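Rules we follow for evaluating arm policies in simulation at Pavach. Short thread, mostly for new people. 8 September 2026, revision 28. 1/7

Write the success rule before the first run. "Grips the object" is too loose. Ours says lifted clear of the table and held to the end of the episode. If the rule changes, old scores go in a separate table. 2/7

Fix the seeds and publish them. We use 128 per task, same list for every policy. No dropping a seed because the layout looks unfair – report it and keep it in. 3/7

Clutter stays in the test set. Tabletop tasks get a handsaw, a metal dish, a book and a couple of rocks near the arm, and the room behind has furniture in it too. A policy that only works on a bare table gets labeled that way.

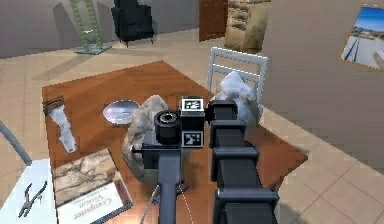
Do simulated collisions count as failures?

Any contact above the force limit in the task sheet ends the episode as a failure, even if the arm would have finished the job. Light contact is logged and reported next to the score. 4/7

Log versions with every result: simulator, assets, controller, policy checkpoint. Norbert Antal found 317 old runs in the Irnus archive with no asset version. We can't compare them to anything now, so they're out of the reports. 5/7

Never quote a simulated score as a hardware score. Put "sim" in the table header and in the sentence. Hardware trials need their own sheet, 40 minimum per task, with the same success rule. 6/7

Task sheets and the seed list are in the Nudau folder. Send corrections to Norbert – one rule per message, please, with the task name in the subject. 7/7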